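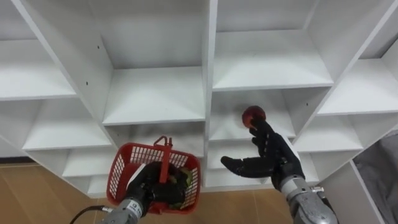 How much does it cost to run a heat pump water heater once the rebate money is spent and the thing is just sitting in your basement?

In my case, 596 kWh for the first six months, two people in the house, one long-shower person (me). Old electric tank was eating close to that every two months, going by the bills I dug out of the drawer.

OK so a few of you asked for the whole story after I mentioned it last week. Going to do it in pieces, I have laundry on.

We're in Driketville, 1960s ranch, unfinished basement. The old tank was a 50 gallon that came with the house. It started leaking at the bottom seam last August and I decided I wasn't buying the same thing again.

Got three quotes. One guy tried to talk me out of it on the phone before he'd even seen the basement!! Said they "don't work up here." My neighbor two doors down has had one for years, so, bye.

Went with Erhan Canpolat, who does mostly heat pumps now and runs a little two-van outfit out of Cornley. He measured the basement, checked the panel, asked where the dryer vent was. Took him most of a morning to put in.

The room thing is real, by the way. These units pull heat out of the air around them, so mine needs a decent amount of air to work with. We took the door off the utility closet and put in a louvered one. $40 at the salvage place, plus a can of paint I already had.

Things I like: the bill, obviously. Also it dries the basement out. I used to run a dehumidifier all summer and I unplugged it in September. It's still unplugged.

Things I don't love: the noise. It's a fan, it sounds like a fan. You don't hear it upstairs unless you're standing right over it, which happens to be where my desk is. I moved the desk.

It's also cooler down there. Great in the summer, less great in January when you're hunting for the snow shovel in your socks. Erhan says some people duct the cold air outside but then you're pulling cold air in somewhere else, so we left it.

Recovery is slower too. If we have guests I flip it to hybrid mode the night before and that has been plenty. I forgot once, at Thanksgiving, and my sister-in-law got the short end of that -- sorry again.

Somebody asked about rebates. I got $500 from the utility and it took forever. They bounced my form the first time over a missing serial number. Take a picture of the sticker BEFORE the tank goes up against the wall. Mine faces the wall. Picture me with a hand mirror and a flashlight.

Check your own utility's page though, the amounts change and I don't want anybody yelling at me. A coworker on a different utility got $300 for pretty much the same setup.

Next project is timing it to run when the sun's out. We're signed up for a share in the Breltutness community solar field but the hookup keeps slipping. Latest letter, Fri 27 March, says "early summer." The one before that said spring, so I'm not holding my breath.

If you've put one of these on a timer I want to hear what hours you picked. I'm thinking 10 to 3, but we shower at 6 in the morning and I don't know if the tank holds that well overnight -- going to try it this weekend and see who complains first.

Laundry's done, gotta go. Will answer the venting questions tonight.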